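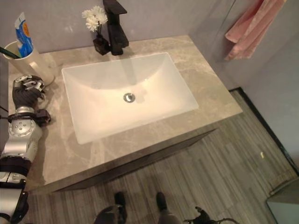 The Smart Home Wants a Monthly Fee

Jun 21, 2024

My sister-in-law's new faucet has an app. You can set the water temperature from bed, if you are the sort of person who likes to heat water in a room you are not in. The app comes from Voloteck, and for the first year it's free. After that it costs 3 dollars a month, and if you don't pay, the presets go away and you are back to turning the handle, like everyone else since plumbing came indoors.

I have been told I'm being unfair about this. The handle still works, after all. But she paid 242 dollars for the thing, and she paid it for the presets. A plain one was hanging on the next hook in the same aisle at Gittins for a lot less money.

Subscriptions made some sense when the thing you were buying kept arriving. A newspaper came every morning. Milk came in bottles. What arrives from Voloteck? As far as I can tell, permission. The valve was installed once, the chip was installed once, and whatever it does at 6:30 in the morning it could do without asking a computer in another state.

The usual defense is that servers cost money. Fine. Then why does a faucet need one? A kitchen timer remembers a number without help. So does the coffee maker I bought over 13 years ago, which has never sent me an email. If a company picks a design that runs up a bill every month, I don't see why I should thank it for forwarding the bill to me.

The other defense is updates. I went looking for what the updates had done. The notes for the last one said "performance improvements and a refreshed look." I don't know how you refresh the look of a water temperature, and I doubt the people who wrote the notes do either.

Akeo did this with its bathroom scale and backed off after a lot of angry reviews. Delton does it with a thermostat and hasn't backed off at all, so don't count on shame to fix things. People grumble and then they pay, mostly because 3 dollars is less trouble than a phone call. Somebody in a meeting worked that out.

My own rule is dull. Before I buy anything that gets bolted down, I ask the store what it does with the internet off. If the clerk has to go find someone, I put it back. I've ended up with a house full of stupid appliances, and a couple of them are ugly.

My sister-in-law renewed, by the way. She says the presets are nice.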